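How to Sort a Very Large Box of Old Postcards

Posted in: Paper, Projects, Regrets

I bought the box at the Nandby flea market on the theory that it was small. It was small the way a well is small. By the time I had everything out of it I owned 2796 postcards, a bus ticket, and a recipe for aspic that I have kept in case of enemies.

If you have a box like this, from an auction or an aunt, the method below will get it from heap to drawer. It takes a few weekends. You can do it faster if you don't read the backs, but then I'm not sure why you have postcards.

What you need

A big flat surface you can give up for a while
Clean cardboard or kraft paper to cover it
Low-tack tape, the kind painters use
Index cards and a soft pencil (2B is fine)
A soft brush
Acid-free sleeves, bought after you sort, for reasons we'll get to
Boxes with lids
A lamp you can move

Step 1. Wash your hands and put the coffee somewhere else

Cotton gloves look wonderful on television. On postcards they snag corners and make you clumsy, so clean dry hands are better. The coffee should go in another room. I used to keep mine on the windowsill, a safe distance away, and I now own a view of the Jument lighthouse at what appears to be low tide in a sea of French roast.

Step 2. Pull the sick ones first

Before any sorting, go through the whole pile quickly and take out anything that smells musty, feels damp, or has fuzzy spots. These go in a paper bag, away from the rest. Don't seal them in plastic. Damp cards can dry between sheets of plain blotting paper with a light book on top, changed daily. Fuzzy ones want fresh air, a mask for you, and a hard decision. Most mold cases in my box were cards of municipal flower beds, and I was able to be brave.

Brush the healthy ones lightly, from the middle toward the edges. Leave stains alone. Leave tape alone too, even when it's brown and ugly and clearly on its way out. People have peeled off half a cathedral that way.

Step 3. Choose one way of sorting

You can sort by place, by publisher, by date, by subject, or by who wrote to whom. You can't do all of them at once, though everybody tries. Pick the one that matches how you'll look for a card later.

I went with place. It's the easiest to read off the front, and it's how dealers file them if you ever want to sell. Publisher is a fine second choice if your box leans heavily on one firm. Mine leaned on Budlow, a seaside outfit that seems to have sent a man out to photograph every pier in the rain.

Sorting by date sounds scholarly. Then you meet your first hundred smudged postmarks, and you go and lie down.

Step 4. Lay out the table

Cover the surface first. Bare tabletops hold grit, and grit under a glossy card is sandpaper. Then mark off a grid with tape so every pile has a home and edges you can see. Make each cell comfortably bigger than a card in both directions. Piles spread. If you make the cells card-sized, you'll have one continuous pile by dinner. 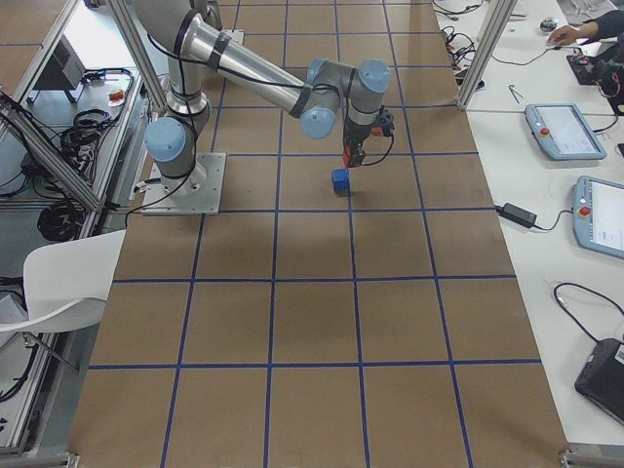
Blue tape on brown cardboard, in big even squares.

Run the long lines first, then the cross lines, and press the tape down properly at the crossings. A raised bit of tape will catch a corner every time you slide a pile over it. Cards should sit inside the cells and never on the sticky side of anything.

Label each cell with an index card, and write the labels in pencil. You will change your mind. My cell marked "Coast, North" became "Coast, Other," then "Coast, Please."

Step 5. Do the rough sort

Pick up a handful, say 50 cards, and deal them out. Go by the front only. Give each card a few seconds and no more. If you can't place it, it goes in the cell marked "Don't Know," which should be the one nearest you and which will be busy.

No reading the backs at this stage. I mean this kindly. The backs are full of people who have arrived safely, find the beds hard, and have had words with Edna's landlady. You'll look up and it will be Monday.

Stop when you're tired. Late in the evening I filed a card of a Swiss glacier under "Bakeries," and I still can't reconstruct the thinking.

Step 6. Do the fine sort

Take one cell at a time and clear a space for it. Now split it by town, and within each town by street, building, or view. Now you may turn them over. A printed caption in tiny type along the bottom edge often names the place, and the postmark can help, with the warning that people mail cards from wherever they find a mailbox.

Check the stamp box on the back as well. Its printed design can narrow down the age of an unused photo card, and there are good free charts online. Bring the lamp in low from the side if a pencil message has faded. The dents in the paper often show up when the graphite doesn't.

Duplicates go back to back with a slip between them. Keep the better one, but look at the messages before you decide which is better. A tidy blank card is worth a little more money. One that says "Father fell in again" is worth more to me.

Step 7. Sleeve, box, label

Measure your cards, then buy sleeves. I did it the other way and bought 200 of a size that fits nothing printed by human beings. Older cards are usually smaller than modern ones, and a box of this kind will probably need two sizes.

Stand the sleeved cards upright in their boxes, snug enough that they don't slump and loose enough that you can flip through. Put a divider between towns. Keep the boxes out of the attic and out of the basement. A closet shelf in a room you'd be happy to sleep in is right.

I write a short list of the contents on the underside of each lid and keep a copy in a notebook. The notebook has a cat named Mushi on the cover. It came free with the sleeves that don't fit.

Step 8. Deal with "Don't Know"

Leave it for a week, then go through it again. A surprising share will have sorted itself out in your head, mostly by resembling something you filed on the second day. For the rest, try a reverse image search or a local history group. They're very fast. Post a blurry bandstand at breakfast and you'll have the town, the bandmaster, and a quarrel about both by lunch.

Whatever is left gets its own box. Mine is the biggest one.

Taking up the tape

Peel slowly, at a low angle, after every card is off the table. If you've used cardboard underneath, you can lift the whole thing and keep it behind a door for next time. There was another box at Nandby in February. I only asked the price.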